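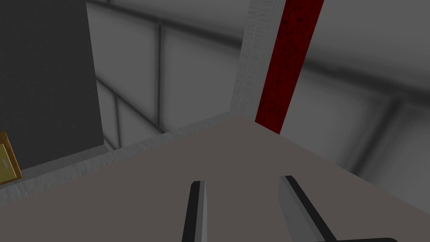
Pünktlich sei pünktlich, schrieb ein Leser zur ersten Fassung, und wer dafür eine eigene Tabelle brauche, fahre offenbar zu selten Bus. Mag sein. Die Betreiberseite nennt allerdings Quoten, die an der Haltestelle kaum jemand wiedererkennt, und sie erklärt nirgends, wie sie zustande kommen.

Busverspätungen Kimetby–Herkthorpe: README
Veröffentlicht am 14. November | Von der Redaktion Fahrplandaten

Diese Website verwendet Cookies. Mit der weiteren Nutzung stimmen Sie dem zu.

Worum es geht
Der Datensatz enthält Abfahrtszeiten von drei Linien zwischen Kimetby und Herkthorpe, erfasst an 29 Haltestellen. Jede Zeile steht für eine Abfahrt: Linie, Haltestelle, Sollzeit, notierte Zeit, Quelle. Erhoben wird seit März. Ob das für Aussagen über ein ganzes Jahr reicht, darf man bezweifeln. Wir tun es jedenfalls.

Was als Verspätung zählt
Hier zählt jede Abfahrt, die mehr als zwei Minuten nach der Sollzeit notiert wurde. Die Grenze ist willkürlich gewählt, wie jede andere auch. Wer sie verschieben will, kann die Spalte verspaetet neu berechnen; die Rohzeiten liegen bei. Zu frühe Abfahrten stehen mit negativem Vorzeichen drin und werden in der Quote nicht verrechnet. Ausgefallene Fahrten haben eine leere Istzeit. Bitte beim Einlesen nicht mit Null auffüllen, sonst sehen gerade die schlechtesten Fahrten tadellos aus.

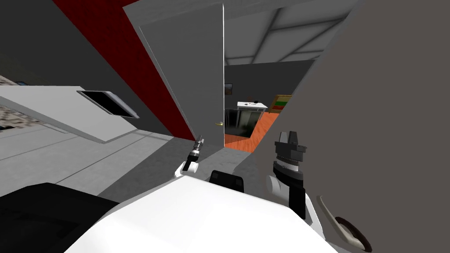 Herkunft der Zeiten
Ein Teil wurde von Hand notiert, der Rest stammt aus der App Hasska. Deren Prognosen springen kurz vor der Abfahrt gelegentlich auf die Sollzeit zurück. Ob dahinter eine Messung steckt oder eine Voreinstellung, ließ sich nicht klären. Solche Zeilen tragen in der Spalte quelle den Wert hasska_unklar und machen über 40 Prozent der App-Daten aus. Für Vergleiche zwischen den Linien würden wir sie weglassen.

Die handschriftlichen Zeiten sind auch nicht über jeden Zweifel erhaben. Notiert wurde bevorzugt im Berufsverkehr, am späten Abend klaffen Lücken. Und wer friert, rundet vermutlich auf.
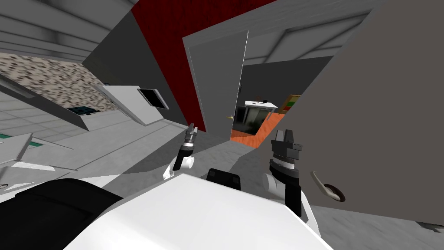
Wofür die Daten nicht taugen
Ranglisten einzelner Haltestellen geben sie nicht her, Aussagen über Fahrpersonal erst recht nicht. Auch der Vorher-Nachher-Vergleich zum neuen Fahrplan, nach dem wir öfter gefragt werden, fällt aus: Aus der Zeit davor gibt es keine Zeilen.

Dateien
abfahrten.csv: alle Zeilen, Trennzeichen Semikolon
haltestellen.csv: Namen und Kürzel
kong.txt: Änderungen am Prüfskript Kong, das doppelte Zeilen aussortiert (leider auch ein paar echte, wenn zwei Busse direkt hintereinander kamen)

Korrekturen
Bitte mit Zeilennummer und Beleg. »Bei mir kommt er immer pünktlich« können wir nicht eintragen.

Kontakt | Impressum | © Redaktion Fahrplandaten Kimetby | Nach oben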